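Plumo 40 Passive Bluetooth Finder Tag
Item no. PL-40-W
Category: Home / Key and item finders

In stock. Ships from the Resach warehouse, orders placed before 2:00 PM leave the same day.

Overview

The Plumo 40 is a small adhesive tag for items that get put down and not found again: earbud cases, glasses cases, remote controls, inhalers, tape measures. It pairs with a phone over Bluetooth and sounds a two-tone chirp on request. The tag is sold singly and in packs of four. It is the successor to the Plumo 30, which had a screwed battery door and a lower sound output.

Range indoors is 40 feet through one interior wall. Brick, foil-backed insulation and large appliances will cut this down. The tag has no satellite positioning and does not report its location when out of range of the paired phone. The app stores the last place and time the connection was held, and in most homes that is enough to narrow the search to one room.

Specifications

Weight: 5 g with battery
Battery: CR1632 coin cell, user replaceable, included
Rated battery life: 800 days at two chirps per day
Sound output: 82 dB measured at 4 inches
Housing: ABS, matte, white or gray
Mounting: acrylic foam pad, one spare in box
Water resistance: splash only, do not immerse
Operating temperature: 14 to 122 °F
Tags per phone: up to eight

Mounting

Clean the surface with rubbing alcohol and let it dry. Press the tag down for 30 seconds and leave it alone for an hour before handling. Full bond strength is reached overnight. The pad holds well on glossy plastic, glass, lacquered wood and painted metal. It does not hold on silicone sleeves, raw leather or fabric; use the Plumo Loop for those.

Keep the speaker slot uncovered. The slot is the narrow opening on the short side of the housing, opposite the battery door. A tag mounted with the slot against a cushion or a coat lining loses a good part of its volume.

Audibility in containers

Most small items end up in a bowl, drawer or basket, and the container matters more than the distance. Open weaves let sound through with little loss. Closed wooden drawers muffle the upper tone, but the lower one stays audible from the next room in a quiet house. Lidded metal tins block both the sound and much of the radio signal and should be avoided for tagged items.

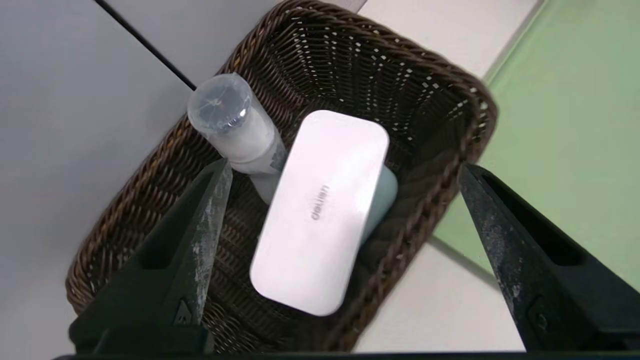
Piroska Bozsik wrote in that she had tried the tag in a lined sewing basket and in an unlined one of the same size, and could hear the unlined one from the top of the stairs. The lined one she could only hear from the doorway. She also asked for a louder setting. The volume is fixed in the current firmware – a high setting is planned, with a shorter battery life.

Battery replacement

Slide a fingernail into the notch and lift the door. Insert the new cell with the plus sign facing up. The tag chirps once when contact is made. Pairing is kept for 57 seconds without power; after that the tag must be added again in the app. Cells with a bitter coating sometimes make poor contact and may need wiping on the flat side with a dry cloth.

Coin cells are dangerous if swallowed. Keep tags and spare cells away from small children.

Compatibility

Phones with Bluetooth 5.0 or later. The app needs notification and nearby-device permissions. Tags from the older Nurnell line can be shown in the same list but do not support last-seen time. Tablets can ring a tag but cannot be set as the primary device.

In the box

One Plumo 40 tag
One CR1632 cell, fitted, with pull tab
One spare foam pad
Folded instruction sheet

Returns and warranty

Unused tags can be returned within 30 days. The warranty covers the electronics for two years and does not cover the battery or the adhesive pad. For bulk orders contact Norbert Szilágyi at the Resach trade desk.

Related items: Plumo Loop, Plumo Pad refill (pack of ten), Rácz key hook rail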